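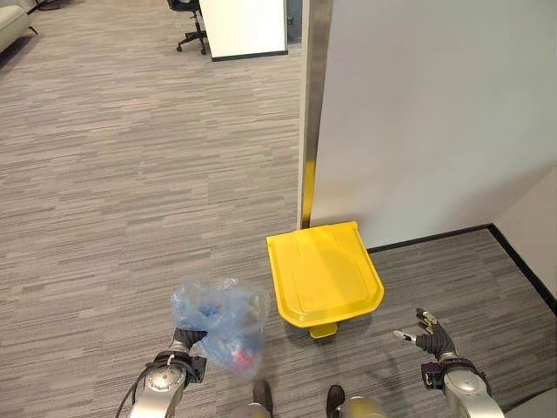 ## Bag work: what the wrist view adds

The waste task at Sutedell has moved on since the June newsletter, so this item covers the method and the first proper result. The question was narrow. When a humanoid picks up, carries and places a thin plastic bag, how much does the policy gain from wrist cameras on top of the head camera?

Bags are a poor fit for most grasp planners. The film folds over itself, reflects the ceiling lights and changes shape as soon as a finger touches it, and a translucent bag lets its contents show through, so the edges a detector finds often belong to whatever is inside. The Wendt planner we used last year treated every object as a rigid shell with a centre of mass. It coped with bottles and boxes. On bags it would choose a grasp point on the widest fold and close on very little.

We dropped the planner for this task and trained a policy directly from teleoperated demonstrations. Dennis Nyanda and Syafiqah Mangundap recorded 200 of them, covering bin liners and filled bags, on the office carpet and at the table. Each demonstration keeps the joint positions, the head view and both wrist views on a common clock. Jahangir Haque then trained two versions on the same data, one with the wrist views and one with them masked out.

For liners, reaching down to the rim is the part that takes most of the learning. The arm has to come in over the opening with the fingers low enough to get behind the film, and the loose plastic around the rim rarely lies the same way from one attempt to the next.
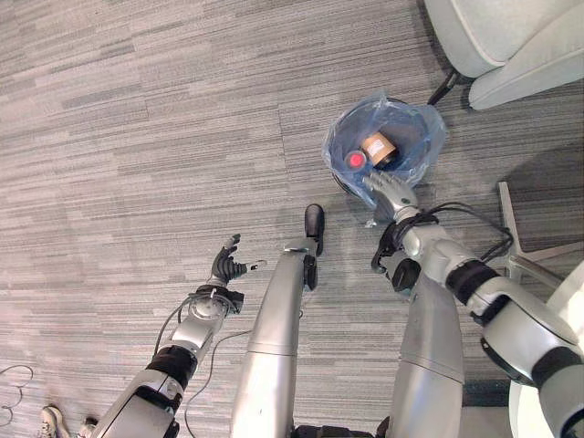

**Why not just add a force sensor at the wrist?** We tried one on the Rurnero arm. A light bag weighs so little that the reading was lost in the drag from the cable bundle, and it told us nothing about where on the bag the fingers had closed.

Evaluation was 200 attempts for each version, with the same start positions and the same set of bags. The head-only policy failed to keep hold of the bag 13 times in every 100 attempts. With the wrist views included, that came down to 6. Most of the difference was in the second after contact, when the hand hides the neck of the bag from the head camera and the policy is otherwise working from memory.

The wrist footage isn't pretty. At close range the gripper goes soft and dark, the plastic smears into streaks, and a person labelling by eye would throw a good many of the images away. We left them in. Removing the blurred ones made the policy slower to close and no more accurate.
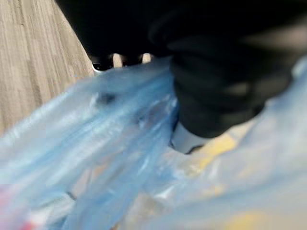

Selvaraj Sikder wrote in after reading the draft to ask whether the gain comes from seeing the contact or simply from having more pixels to train on. He would like a control run with a second head camera in place of the wrist pair. It's a fair request and it is now on the list, although it means remounting the head and redoing the calibration.

Two limits should be kept in mind when quoting the figures. Every attempt was made in one office, under one set of lights, and the carpet pattern is in nearly all of the floor data. Sajib Howlader has started collecting on the plain concrete at Stundness to see how much of the result depends on that striped background — early runs suggest some of it does. We also scored the grasp and the carry only. Fitting a new liner over the rim is a separate problem and the policy does not do it reliably yet.

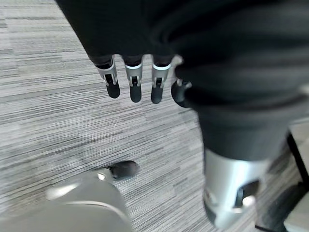 The hand itself needed one change. We slowed the closing speed for the last part of the grasp, which cost a little time per attempt and stopped the fingers from pushing the film away before they had hold of it. The same setting is used in both versions, so it doesn't affect the comparison.

The training configuration and the scoring sheet are in the shared folder under the Sutedell heading. The raw recordings are too large to post there, so ask Jahangir for drive access if you need them. The next round of collection starts once the concrete data has been checked.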